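编号

弗洛尔斯特德市警务监察处的收件窗口在每个工作日十六点关闭。星期三十五点四十分，乔蒂·米什拉从窗口取回一只灰色文件袋，签收单上写明内容：执法记录仪存储卡一张，当班日志复印件六页，伤情鉴定书一份，处分建议书草稿一份。

草稿由斯图萨姆代尔分局拟定，建议对巡警卡勒姆·拉格给予书面警告。事由一栏填写“使用强制手段前未完成口头告知”。监察处的职责是复核这一事由与材料是否相符，相符则盖章，不符则退回或升级。米什拉在这个岗位上经手的案卷，绝大多数都盖了章。

她先看鉴定书。伤者纳伦德拉·桑杜，左侧桡骨远端骨折，骨折线走向与过伸受力一致。鉴定人在附注中写道，此类损伤亦可见于跌倒时以手撑地。附注没有下结论，按规定也不应当下结论。

再看日志。拉格的记录用词规范：二十一点零六分，在瓦纳尔桥北侧步道要求桑杜离开封控线；二十一点零七分，桑杜拒绝；二十一点零八分，实施控制；二十一点十分，桑杜“自行失去平衡”。四条记录字迹一致，墨色一致，行距相等。桥上当晚有雨，纸面平整。

米什拉在复核表第三行写：日志疑为事后誊写。写完划掉“疑为”，又在划线上方补了回去。复核表不接受推断，只接受可以指认出处的陈述，她可以指认的是纸面平整，不能指认的是纸为什么平整。

存储卡里的录像共十分钟。记录仪的工作方式是持续缓存，按下按键后才正式写入，同时向前追溯三十秒，追溯部分没有声音。拉格按键的时间是二十一点零八分二十秒。因此从二十一点零七分五十秒开始有图像，从二十一点零八分二十秒开始有声音。告知是否作出，取决于那无声的三十秒。

她把播放速度调到四分之一。桑杜站在护栏一侧，双手在胸前，掌心向外。拉格的右手进入画面，停在桑杜左腕上方。桑杜的嘴在动。拉格的嘴不在画面里，记录仪佩戴在他的胸前，拍不到佩戴者的脸。她反复看这一段，得到的信息没有增加。

声音出现时，第一个词是“松手”。说话的人是桑杜。

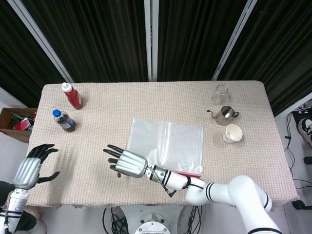
库尔迪普·乌尼亚尔认为，这个词什么也证明不了，被控制的人都会喊松手，如果凭一个词就升级，斯图萨姆代尔的案卷要全部重做一遍。他还说，书面警告不是不处分，分局主动报上来的东西，监察处没有必要替他们加码。

米什拉问，按照条例，口头告知和实施控制之间应当留出多长时间。

乌尼亚尔说条例没有写秒数，写的是“合理间隔”。

她把时间轴投到墙上。实施控制的动作，也就是右手握住左腕，发生在二十一点零八分零二秒。按键在十八秒之后。日志上“自行失去平衡”是二十一点十分，录像里桑杜倒地是二十一点零八分十六秒，在按键之前，因此没有声音。两处记录相差一百零四秒。

乌尼亚尔看了一会儿，说记录仪的时钟会漂移，戈埃尔型的机器每月漂移几秒是常见的。

米什拉说，漂移影响的是录像与日志的对应，不影响录像内部的先后。日志的顺序是控制、僵持、跌倒，中间隔了两分钟。录像里从握腕到倒地是十四秒，没有僵持。就算时钟错了一个小时，这十四秒还是十四秒。

乌尼亚尔没有再谈时钟。他提到另一件事：桑杜没有投诉。鉴定书是医院按外伤报告制度转来的，桑杜本人签过一份和解意向，分局的法务向他提出的数额是三千，他没有还价。没有投诉人的案卷，升级以后由谁出庭陈述，是一个实际的问题。

米什拉翻到和解意向的编号，案卷里没有这份文件。她问文件在哪里。

乌尼亚尔说在分局，不属于移送范围。

她在复核表第四行写：存在未移送的和解意向一份，来源为口头告知，告知人库·乌尼亚尔。写完把表转过去，请他在告知人一栏签字。乌尼亚尔没有拿笔。他说他只是顺便提起。

十七点二十分，里图·迪克西特从技术室打来电话。存储卡的写入记录已经导出，共有两次访问，第一次在当晚二十三点五十一分，终端位于斯图萨姆代尔分局二楼；第二次是监察处刚才的读取。第一次访问为只读，文件没有被改动。

“只读是指有人看过。”米什拉说。

“是指有人打开过，”迪克西特说，“看没看，系统不记。”

日志的归档时间是次日零点三十分。米什拉把两个时间写进第五行，中间没有加连接词。如果有人在二十三点五十一分打开录像，在零点三十分归档日志，那么日志本应与录像一致。它不一致。要么打开的人没有看完，要么看完的人知道前三十秒没有声音，认为没有声音的部分不会有人逐帧去核。第二种解释更省力，但两种都不能写进表里。

复核表的最后一行是结论，三个方框：相符、退回、升级。退回需要列出补正事项，分局在一个月内答复，通常的答复是一份新誊写的日志。升级则移交检察官办公室，事由必须重新填写，不得沿用分局原文。

她在“升级”上打了勾。事由栏印着两条横线，容不下多少字。她写：实施强制手段致人骨折，当班记录与影像不符。然后在附件清单里逐项登记，存储卡一张，日志六页，鉴定书一份，处分建议书草稿一份，写入记录一份。和解意向列在最后，备注为“未见”。

告知人一栏仍然空着。她把表连同文件袋放进移送柜，柜门上的编号器跳了一格，打出回执。回执上的移送人是乔蒂·米什拉，复核人是库尔迪普·乌尼亚尔，后一个名字由系统按排班自动填入，不需要签字。

乌尼亚尔站在柜子旁边读完了回执，问能不能撤销。

她说可以，撤销申请在窗口递交，窗口明天八点开。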